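Open day at the Tromesine cleaning-test rooms, Grurndale
Visit notes, Fri 11 April

Tromesine opens its test rooms once a year to people who buy or specify cleaning supplies. I went for the surface work: how soil is put on, how it is taken off, and how the result is read. The rooms are on the ground floor of the Kravchuk building, behind the loading bay, and the tour goes through them in no fixed order. I began in the large room, where the paper work is done on a light wooden table with a gray metal frame.

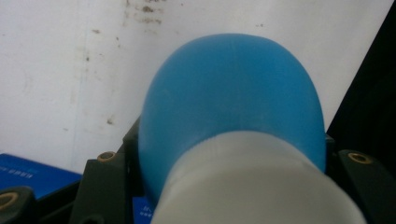
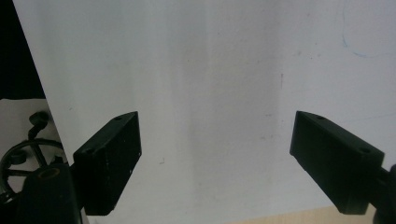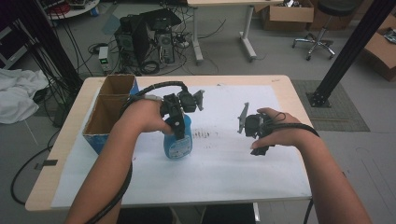
Last picture: spray bottle on the sheet, divided box to the left.

The paper method is the cheapest test Tromesine runs and the one I had the most questions about. A full sheet is laid over the table and marks are made on it. Cleaner is then applied and the sheet wiped. Paper is a poor stand-in for most real surfaces. It absorbs and cockles, and it tears if wiped hard when damp. Tromesine uses it for screening only, and the handout says so on its first page. A cleaner that needs so much liquid that the sheet fails before the mark lightens is dropped from the list at that stage.

Two things about the setup are worth copying. The sheet is large, so a wiping stroke can start and finish well clear of the soiled patch. On the small cards we use, half the stroke is spent avoiding the edge. The second is that unused sheets are stored flat in the same room for a day before use. Ours come off a roll, and the curl gives us trouble through the whole run.

I asked about paper weight and was told they have tried several and settled on the heaviest that will still lie flat without tape. The staff would not give the grade on the tour but said they would send it on request.

Spray bottles

Trigger testing has its own corner. The point of it is dose: a cleaner cannot be compared fairly with another if one bottle delivers half as much again per pull. Each bottle is weighed, pulled ten times into a covered tray, and weighed again. The procedure is repeated with the bottle full, half full, and nearly empty. The last of these is where most of the spread comes from, and several of the plots on the wall had to be drawn on a second scale to fit it in.

There is also an endurance run of 3,000 pulls on a fixed stand. The failures on display were mostly at the return spring and at the seat of the dip tube. A few were cracked nozzles. I noted that the stand pulls straight back, while a person's fingers pull back and slightly down, and asked whether that mattered. The answer was that it probably does, and that a second stand with an angled pull is planned for September.

Label wear is checked along with this. A bottle whose printed directions have rubbed away is recorded as a failure even if it still sprays. I agree with that and will suggest the same for our purchasing sheet.

Soil

The standard soil is mixed in the side room. It is a dark paste of carbon, clay, and a light oil, sold to them under the name Zisier. It comes in small tubs with a short shelf life once opened. The demonstration showed it applied through a cut-out stencil with a rubber blade — one pass, even pressure, blade cleaned between samples. The person working the blade was very quick and the marks were consistent to my eye.

A drying shelf runs the length of the wall. Samples stay there overnight at a controlled humidity. Visitors were asked to keep the door shut, and most did. The humidity readout moved by a few points each time a group came through, so I would not put much trust in anything that was drying during the open day.

Harder surfaces

After paper come ceramic tile, painted steel, and melamine board, in that order. This was the most familiar part of the visit. Samples are clamped in a frame and wiped with a weighted pad at a set speed. Reflectance is read before soiling, after soiling, and after wiping, at five points.

The pad material caught my attention. They use a plain woven cotton, washed three times before its first use and discarded after each sample. We reuse pads on the opposite face, and I now doubt that practice. On painted steel they found a measurable difference between a first and second face, even when the second looked clean. The figures were on a slide that went by too fast to copy.

Packing and records

Incoming samples stay in divided cartons, with one compartment left for the packing list and any spare parts. I had expected plastic totes. The reasoning given was that cartons can be thrown out when a bottle leaks, and that a stain on the board shows up a slow leak before anyone would see it on the floor. Cartons with damaged corners are not restacked.

Records are kept per sample and not per product, so one cleaner may have dozens of entries. The database stood at 3,548 entries on the day, of which 1,097 were for paper. Each entry holds the weights, the reflectance readings, the room conditions, and a free-text note. The notes are often the most useful part. One that was shown to us read only "wipes well, smells bad, streaks on tile," and the numbers beside it would not have told a buyer any of that.

I asked for an export of the tile results for neutral cleaners and was told that outside access is limited to summary tables. These can be requested in writing.

Practical points

Parking is on the north side only. The tour lasts a little under two hours and there is nowhere to sit until the end. Safety glasses are handed out for the side room and collected again at the door — bring your own if you wear prescription lenses, as the supplied ones do not fit over large frames. Coffee was available in the entrance hall.

Items to follow up on our side:

Ask Tromesine for the paper grade and try flat storage for a month.
Stop using the second face of the wiping pads until we have compared the two on painted steel.
Weigh bottles nearly empty as well as full.
Add label wear to the purchasing sheet.
Request the summary tables for neutral cleaners on tile.

The handout and the wall plots (photocopied, the second scale is hard to read) are in the blue folder on the shelf by the balance.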